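Kokden Workshop Board > Two-arm cells > Setup and repair

Topic: Right wrist cable pulls tight at the end of the pour, Vonham pair

berkay_o
Hello all. I look after a two-arm cell, Vonham arms with a hand on each side, fixed to one end of a white table. The task it repeats is small: take the water bottle with the right arm, bring it over the cup, tilt, put it back upright. The left arm stays beside the cup and waits.

Since the beginning of November I have a problem with the right wrist. When the forearm turns for the tilt, the cable on the outside becomes tight, and two times the controller stopped with a following error on the last joint. I have read the old threads on cable dressing, but most of them are for arms which hang from above. Ours come up from the near edge of the table, so gravity pulls the loop in the other direction and it wants to go under the forearm.

What I did until now:
– opened the wrist cover and checked the connector, it is clean and it clicks
– moved the cable clamp back toward the forearm by 17 mm
– lowered the speed of the last joint for the tilt only

After the clamp was moved, the fault became more rare, but it did not go away. The tilt position is this one, and the straps under the right wrist are from my first attempt to hold the cable.
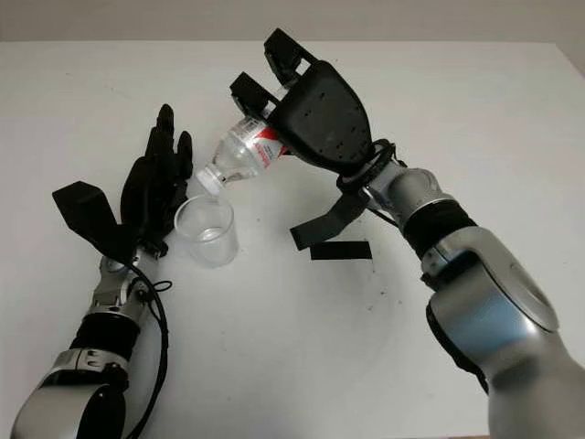
How much free cable should there be at the wrist when the forearm is at the end of its turn? Enough that the loop keeps a bend you can push with one finger, and no more than that, or it will catch on the table.

I took this rule from the man who trained me and I still believe in it, but with straps and loop together I am not sure that I follow it any more. Please tell me if you see it differently.

Berkay Öztürkmen

liam_d
Take the straps off. I say this every time someone posts about dressing, sorry for repeating. A strap that hangs down below the wrist is one more thing to hook on the bottle or the table edge, and it hides the cable from you when you do the morning check. Cable ties every hand's width along the forearm, one loose loop at the wrist, finished.

Also, what is your tilt angle? If you go past 90 degrees at the wrist you are asking for it.

berkay_o
We stay below 90. The neck points down and to the side, and the water never needs more than this because the bottle is filled well. The cap stays on when we only test the movement.

Tarik_Y
I don't agree with Liam about the ties. I had a Gostier pair with ties along the complete forearm and the insulation was broken at the third tie, exactly where the joint starts. The cable must be able to slide a little. We changed to two wide soft straps per arm and it ran through the summer with the same cable. So for me the straps are correct, only the ends must be cut short or folded back under.

liam_d
Tarık, if the tie broke the insulation then the tie was too tight. That is a complaint about the hand that pulled it.

Tarik_Y
It was my hand, and I pulled it the way the manual says :) The point is that a tie gives you no feeling for how tight it is, and a strap does.

l_jitaru
Before you two continue: Berkay, do you start each cycle from the same rest position? I ask because half of the cable faults I repair begin there. If the forearm starts the day already turned a quarter to the wrong side, the tilt uses all the cable you have, and then no strap and no tie can help.

berkay_o
This is a good question, Liviu. I had to go and look in the program to be sure. The rest position is written as joint values and not as a position over the table, so it should be the same every time. Both hands open, fingers toward the far side, thumb plates out. The bottle stands by the strip of black tape on the table, and the cup has its place beside the left hand. I check these places by eye before the first cycle, and the loops also. 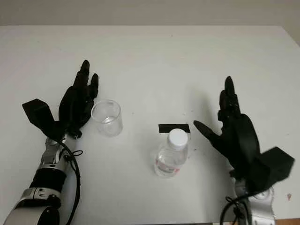 The strange thing is that the fault comes only when the arm returns. During the tilt I see the cable becoming tight, but the controller accepts it. Then, on the way back, the last joint is late and we stop. I have a log of it, but it is in Turkish with my own short words, so I will write it out properly if somebody wants to read it.

l_jitaru
Late on the return sounds like the loop is caught and then lets go. Run it at a tenth of the speed with a finger near the stop button and look from the side. I mean really from the side, with your head at table height. From above you will never see it.

saadet_oz
Berkay's sister and colleague here, I do the evening shift on the same cell. I would like to add something which he left out. The wrist on the right side was changed in spring, and the replacement cable came from Özkan, not with the arm. It is stiffer than the old one. I said then that it needs a bigger loop, and I say it again.

berkay_o
She is correct, I forgot to write this. The old cable was softer. But stiffer cable with a bigger loop means more cable near the table, and this is what I wanted to avoid.

liam_d
Well, there is your answer. A stiff replacement cable on the joint that turns the most. Order the flexible type, throw away the straps, and you will not need this thread.

Tarik_Y
I would not order anything before the slow test. A stiff cable is not a broken cable. And please do not write "throw away", he can use them on the left arm.

berkay_o
I made the slow test in the afternoon, with my head at the table as Liviu told me. The loop comes around the wrist when the forearm turns, this is normal. On the way back one strap end goes between the cable and the wrist housing and holds it for a moment. You can hear a small click when it comes free. So Liam was right about the straps and Tarık was right about the ends, I hope both are satisfied.

I took both straps off, opened the loop a little for the stiff cable, and led it down along the inside of the forearm, toward the left arm. Then I started with the grasp alone and no tilt, to see how it lies when the hand closes on the bottle. 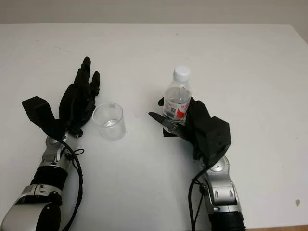
Kokden Workshop Notes, Vol. 2, p. 17

The line above this one is where I will put the slow test, for those who keep the printed notes. Liviu has asked me to write it there in short form.

After the grasp I let it run the complete movement at low speed, then at normal speed. No click and no following error until now. I will not call it repaired yet. The counter shows roughly 2000 cycles since the wrist was changed, and the fault was never regular, so I want to see the evening shift finish also.

l_jitaru
Good. Mark the position of the clamp with a paint pen while you still know it is right. If it moves in a month you will see it immediately.

saadet_oz
Marked, on both arms. For the evening I have also put one line on the check sheet: push the loop with a finger, left and right, arms at rest and power off.

Tarik_Y
What do you do now at the place where the cable crosses the edge of the forearm cover? On the Gostier there was a sharp corner there, and I put a piece of sleeve.

berkay_o
There is a small corner on ours too, I can feel it with the nail. I have some sleeve left from the left arm, but it is maybe too narrow for the Özkan cable. Which diameter did you use?

Tarik_Y
I must look in the drawer. Will write in the evening.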